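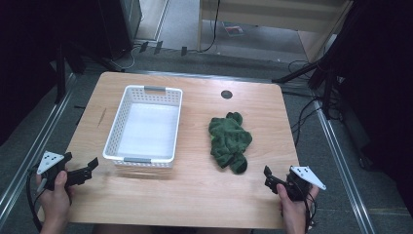 Ticket: Washer controller drops off building network during spin
Site: Trisside, basement laundry
Equipment: Joriline front loaders, Fovbridge payment gateway
Opened by: Adaeze Odukoya
Priority: Normal
Status: Closed

Reported problem

Washer 4 stops responding to the payment gateway partway through a cycle. The machine finishes the wash and the drum unlocks, but the gateway never receives the end-of-cycle message. The washer then shows as busy on the tenant page and won't accept another payment until someone cycles the power at the breaker. Tenants have been charged twice on at least one occasion. The other washers and all the dryers report normally.

Log

Entry 1, Odukoya
Pulled the gateway log. Washer 4 goes silent during final spin each time. Last message received is always SPIN_HI, followed by timeout after 2,000 ms, then a retry, then the port is marked dead. The gateway does not reopen a dead port without a restart or a fresh link from the washer side. That explains why the breaker clears it.

Entry 2, Odukoya
Changed the port timeout in the gateway from 2,000 to the maximum the menu allows. No change in behaviour. The port now takes longer to be marked dead but it still gets there. Put the setting back.

Entry 3, Fovbridge support
Please confirm firmware on the gateway and on the washer control board. There is a known fault in older gateway builds where a port can lock after a malformed packet. Please also send the log with debug level turned on.

Entry 4, Odukoya
Gateway firmware is current. Washer 4 board is on the same build as its neighbours. Debug log attached. There are no malformed packets in it. Traffic from washer 4 is clean until SPIN_HI and then there is nothing at all, not even a keepalive.

Entry 5, Fovbridge support
Agreed, this doesn't match the known fault. Suggest swapping gateway ports to rule out our hardware.

Entry 6, Odukoya
Moved washer 4 to port 6 and put washer 6 on port 4. Fault followed the washer. Port 4 has been fine with washer 6 on it through several full cycles. Gateway hardware ruled out.

Entry 7, Odukoya
Ran washer 4 empty on rinse and spin. No dropout. Ran it again, same settings, no dropout. Ran it with a load of towels and it dropped within a minute of high spin. So the fault needs a load, which points to vibration or current draw. Supply voltage at the outlet held steady through the loaded spin, measured with a clip meter on the panel side.

Entry 8, Pringle (service contractor)
Attended Sunday. Levelled the machine, rear left foot was 2 turns out and the lock nut was loose. Checked shock absorbers and drum bearing, both within limits. Removed rear panel. The data cable is held by a single clip near the board and the next clip down is missing, so there is a long unsupported run hanging against the cabinet brace. The jacket is rubbed at the brace but not through. Connector at the board end is a push-fit type with a broken latch tab. Could not reproduce with the panel off, but the connector moves freely by hand.

Entry 9, Odukoya
Thanks. Is the connector available separately or does the whole harness have to be replaced?

Entry 10, Pringle
Joriline sells it as a harness only. We are allowed to re-terminate the end if the cable is long enough, and this one is. Recommend re-terminating, fitting a new clip at the lower position and sleeving the section at the brace. The harness is on back order until June in any case.

Entry 11, Odukoya
Approved. Please check the lower clip on the other washers while you're there. They were all installed at the same time.

Entry 12, Pringle
Work done on washer 4. Cable re-terminated, clip fitted, sleeve fitted. Lower clip was also missing on washer 2, now fitted. Latch tab on washer 2 is intact. Remaining units OK.

Entry 13, Odukoya
Ran loaded cycles on washer 4 at high spin. End-of-cycle message received every time. Debug level turned back down on the gateway. Ports 4 and 6 returned to their original washers and labels checked. Duplicate charges refunded through the Fovbridge page.

Cause

Broken latch on the data connector at the washer control board, with a missing cable clip. Loaded high spin unseated the connector long enough for the gateway to mark the port dead.

Notes for next time

If a single washer goes quiet after SPIN_HI, check the rear cable before changing any gateway settings. Test with a load in the drum. An empty run will pass.

Related tickets
Dryer 3 shows remaining time as zero
Tenant page slow to load after gateway restart
Washer 2 unbalanced load warning on short cycle
Card reader rejects second tap
Request: email alert when a port is marked dead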